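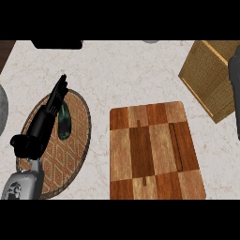
Second progress report to the Mollia Fund
Project: School kitchens and breakfast in Calimlim district
Prepared by Remedios Catacutan, project coordinator
2018-02-08

Dear Mr. Oosthuizen,

This report covers the work from August until the end of last month. I follow the same order as in the first report, so that you can compare them more easily.

1. Kitchens

Three of the four school kitchens are now in use. The kitchen in Sikis received its new sink and the second gas stove, and the floor was repaired before the rains. Woneck lower school has a working kitchen too, but the storeroom door still does not close well and the cooks keep the rice in the teachers' office. The fourth kitchen, at the upper school in Woneck, is late. The builder found that the water pipe was too narrow and we had to ask the district for permission to replace it. The permission came after nine weeks. Gerardo Manalo visits the site every second week and he expects that the cooks can start before the end of the school year.

2. Breakfasts

We planned to serve 200 children each school day. At present we serve some 35 fewer, and the whole difference comes from the kitchen that is not open. In the other schools all the places are taken. Two head teachers asked us to accept more children — I have not promised anything, as the budget for eggs and milk is already tight.

The menu was changed one time. The children did not like the corn porridge and much of it came back on the plates. Analyn Dalisay prepared a new menu with rice porridge, egg and banana, and the cooks say that it is also faster to make.

3. Training of cooks

Analyn gave the hygiene course two times. Each course took 30 hours, which was too long for the women who have small children at home. For the next group we would like to divide it into shorter mornings. The content will stay the same.

4. Money

Spending is below the plan in the building line and above it in the food line, mainly for eggs. Zhiqiang Yin has attached the tables with all receipts. We ask your permission to move a part of the unused transport money to food. The amount is in his second table.

5. Next months

Finish the pipe and the fourth kitchen.
Repair the storeroom door.
Hold the third hygiene course.
Meet the parents in Sikis about the small monthly contribution, which some families find difficult to pay.

I would be thankful for your answer about the transport money before we place the next food order.

With respect,
Remedios Catacutan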